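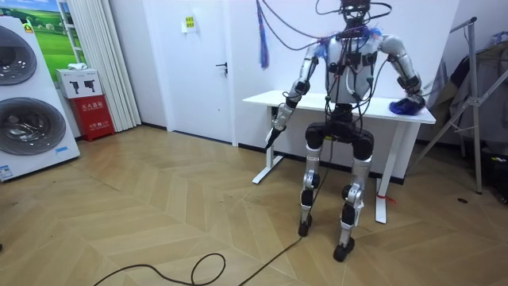 Moklow at the desk, one hand on the blue cloth.

Moklow Club Tether Kit

Hi, I'm Unathi Sibiya and I run the student robotics club that put this kit together. We call our humanoid Moklow, and most of what we sell on this page started out as something we needed for it and couldn't find (or couldn't afford!). The tether kit is the one other clubs keep writing to me about, so now it has a page of its own.

Our project this year is laundry. Wiping, folding, picking up a sock – all the stuff that sounds easy until your robot has to do it standing up. The students chose it themselves, and I'll admit I was hoping for something with fewer towels. But a cloth is a great thing to practice on. You can't break it, it never lands the same way twice, and everybody has one at home.

What the kit is for

If you have a standing robot and a room full of beginners, you need to get power and signal lines to it from overhead and keep them from fighting the arms. Our first setup was tape and hope. The kit is what we use now, and it's made for clubs working in an ordinary room with ordinary furniture in it.

In the box

Overhead line set, black, long enough for a normal classroom ceiling with slack left over
Padded shoulder guides, one pair
Hook-and-loop wraps, reusable, mixed lengths
Floor lead with a strain relief at the robot end
Printed setup card, plus a blank one for your own notes
Spare connector caps (you will lose these, we lose ours weekly)

The line set is made for us by Herkora and the wraps come from Pliltby. Everything gets packed by the students on Thursday afternoons, so if your setup card has a doodle on the back, enjoy it.

The numbers

Kit weight, boxed: 700 grams
Line length, overhead set: 182 inches
Price: $53 for schools and clubs, shipping not included
Limit: 2 kits per club while we catch up on orders

Please note this is a cable kit. It doesn't hold the robot up! If your robot can fall over, you need a proper rated support line and an adult who knows how to rig it, and we don't sell either one.

How we set ours up

Start with the robot powered off and the arms hanging. Run the overhead lines first, head and shoulders, then let the slack drop down past the hips before you wrap anything. My students always want to wrap it tight so it looks tidy, and then the elbow bends and the whole bundle goes tight as a guitar string. Leave more loop than you think. Ours looks like a bowl of noodles and it works fine.

Next, move each arm by hand through everything you plan to do that day. For us that's down by the side, up over the table, and a slow push across the top. Do the floor lead last and run it toward the side where people don't walk. We got that one wrong for most of November.

Table height matters more than I expected, too. We had the best luck with a top near the robot's waist, so the hand can come down on the cloth with the elbow bent and the body stays upright.

Will it fit your robot?

Probably, if it's a full-size humanoid with open shoulder joints. We've also had it on the Jääskeläinen trainer that a neighboring school uses, with the guides turned around. For small desktop arms it's way too much cable. Write to me with a picture and I'll give you a straight answer, usually the same evening.

Stock updated 2018-01-04. The next batch gets packed as soon as the new shoulder guides are in, and club orders go out in the order we get them.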